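Research > Manipulation Lab > Updates > Thread

Basmont Manipulation Laboratory
The laboratory has completed the first part of its gripper and controller comparison on the two-arm bench. The following posts set out what was tested, what was measured, and what remains open.
Replies 11 · Shares 19

1/ The purpose of the trial was narrow. We wished to know whether the Hagedorn finger set could replace our present Rerine fingers for tableware handling, and whether a change of controller would affect the result.

2/ Both arms ran the same task list: remove a plate from a wire rack, set it down on the tabletop, and return it to a slot. Operators worked by teleoperation and were not told which controller was active.

3/ Each finger and controller pairing was given 19 trials. A trial was counted as complete only if the plate stood upright in its slot when the fingers opened. Plates that leaned on a neighboring divider were recorded separately.
Replies 2 · Shares 11

4/ The rack is the difficult part of this bench. A wire divider leaves little room for a finger on either side of a plate, and an approach that is a few degrees off will push the plate back before the fingers can close.
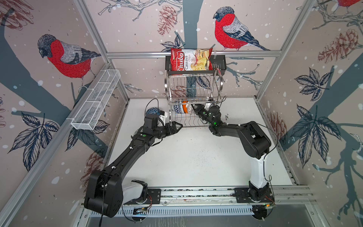

5/ Finger shape mattered more than grip force. The Rerine fingers are angular and enter a narrow gap well, but they hold a curved rim at a small contact area. The Hagedorn fingers are wider and hold the rim firmly — when they can reach it.

6/ With the Rerine fingers, most failures came on the return, when the plate rotated in the grip. With the Hagedorn fingers, most failures came on the approach. The overall completion rates were close enough that we do not claim a winner on that measure.
Replies 2 · Shares 2

7/ The controller comparison was clearer. The Celtex controller follows small operator corrections with less overshoot than our existing unit, and operators made fewer second attempts at the slot. The difference was present with both sets of fingers.

8/ One caution. The Celtex unit was tuned during the week before the trial, while the existing unit was left at the settings we have used since November. A fair comparison requires that both be tuned with equal care. This will be done before any figures are released.

9/ Cable routing also affected the work. A wrist cable with too little slack pulls against the last joint at full reach, and the operator feels this as a drift to one side. We lost around two hours to this before the cause was found. We now check slack at full reach before every session.

10/ Camera placement was held constant throughout. The fixed view gives a good sense of the bench as a whole, but the fingers hide the rim at the moment of contact. Several operators asked for a closer view at the wrist, and a test of that arrangement is planned.

11/ For the present, the laboratory will keep the Rerine fingers on both arms and move to the Celtex controller for further sessions. A narrower version of the Hagedorn fingers has been requested.
Replies 11 · Shares 2

12/ Laboratories with experience of thin plates and wire racks are invited to reply to this thread. We are particularly interested in fingertip pads that resist rotation without adding much width.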